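**Proyecto de asignatura: clasificación de piezas entre dos cajas, dudas de calibración**

**kestutis_k** – 10 mar 2023

Somos el grupo Clurton, del taller de robótica. La tarea consiste en pasar piezas pequeñas de una caja azul a otra, con la mesa forrada de papel kraft y cuadriculada con cinta. Entrega en abril. Adjunto la cámara de muñeca y dos vistas generales. 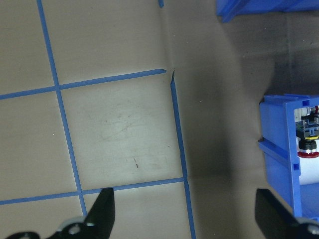
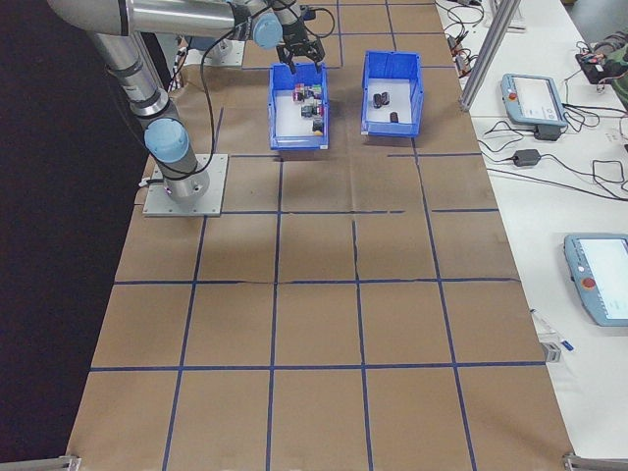
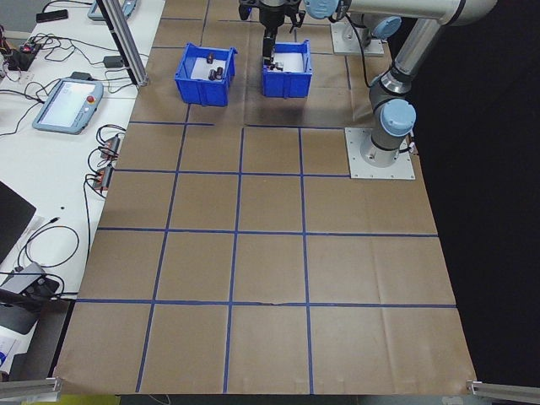 ¿Cuántos puntos conviene tomar para la calibración mano-ojo?

Entre 19 y 22 poses, con giros amplios de muñeca y repartidas por todo el volumen de trabajo. Es lo que pide el guion de la asignatura y con eso el residuo se nos queda por debajo de 2 mm.

La duda es otra: ¿usamos los cruces de la cinta como referencia o imprimimos un patrón?

**ofori_22**

Patrón impreso. La cinta está puesta a mano y hay tramos desalineados. Sirve para colocar las cajas, no para medir.

**Eltard**

No estoy de acuerdo del todo. Si mides cada cruce tocándolo con el TCP, da igual que la cuadrícula esté torcida: tienes las coordenadas reales. El año pasado lo hicimos así.

**ofori_22**

El papel tiene arrugas. Si se mueve, repites todas las medidas. Un patrón sobre placa rígida se mide una vez.

**t_awasthi**

Trilok Awasthi, del turno de tarde. Hicimos 200 ciclos con los cruces medidos y la deriva fue pequeña en XY. En Z sí hubo problemas – el papel se abomba cerca de las juntas. Revisad también el TCP antes de culpar a la cámara.

**Eltard**

Lo de Z lo acepto. Para XY mantengo lo dicho.

**kestutis_k**

Haremos patrón rígido para la calibración y cruces para la comprobación diaria. Subiré los residuos cuando termine la primera serie.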